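Jalbridge Everyday Jersey, Solid Colors
Item 641

Mid-weight cotton jersey, sold by the yard or by the bolt. T-shirts, kids pajamas, pillow covers, baby hats, simple skirts. Soft on both sides, curls at the cut edge like any jersey, so leave yourself some room.

In stock now: royal blue, brick, oatmeal, black, moss. Navy is out until July. Please stop emailing Iida about navy, she will post when it lands.

Width: 60 in. selvage to selvage
Weight: 200 gsm
Content: 95 cotton / 5 elastane
Stretch: 50 percent across, much less lengthwise
Minimum cut: 2 yards
Full bolt: 50 yards, ships in a long box, no folding

Cuts come as one continuous piece. Order 6 yards, get 6 yards. If the bolt runs short we call or email before we cut anything. Not two pieces, unless you say two pieces is fine (there's a box for notes at checkout, use it).

Washing. Prewash, please. Cold or warm, low dryer. Expect it to come up a little shorter, 5 percent or so on the length, less on the width. The brick and the royal blue should go in on there own the first time. Dark dye, first wash, you know how it goes. After that wash with whatever.
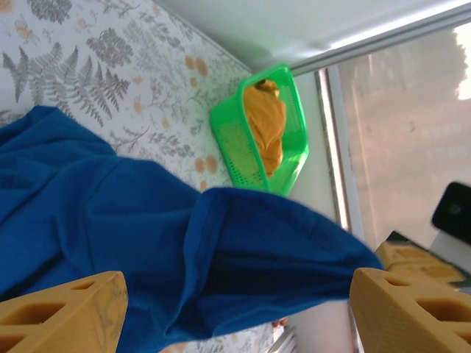
Needles: ballpoint or stretch, size 75 or 80. Universal needles will skip on you. Polyester thread. Serger is nice but a narrow zigzag does the job, 0.5 wide and 2.5 long is what we use on the shop samples. Walking foot if your hems go wavy. Don't pull from the back.

Press on medium, steam ok. Don't drag the iron, lift and set down.

Matching ribbing: Skevon 2x2 rib, sold separately, same five colors. The moss is a shade off from the jersey, a bit more yellow. Fine for cuffs, some people mind it at the neck. Order a swatch if you're one of them.

Swatches are 4 in. square, up to 5 per order, free with any cut. Swatches alone, you pay postage.

Questions we get a lot

Is it see-through? Oatmeal, slightly, in a single layer. The others no.

Leggings? No. Not enough recovery, the knees bag out. Look at the Brarnow ponte instead, heavier and it snaps back.

Can I print on it? Screen print yes. Heat transfer yes on the lighter colors, test first on the darks.

Do dye lots match? Within a bolt, yes. Between bolts, close but no promises. Buy it all at once if its for one project.

Returns on uncut bolts only, 30 days, tags on. Cut yardage is final sale unless there's a flaw. If there is a flaw send a photo to Harsh before you wash or cut, he'll sort out a refund or a new piece.

Orders in by noon Thursday go out the same day. Bolts take a day longer.

Trade pricing from 4 bolts up, mixed colors ok. Ask for Gleice Toledo.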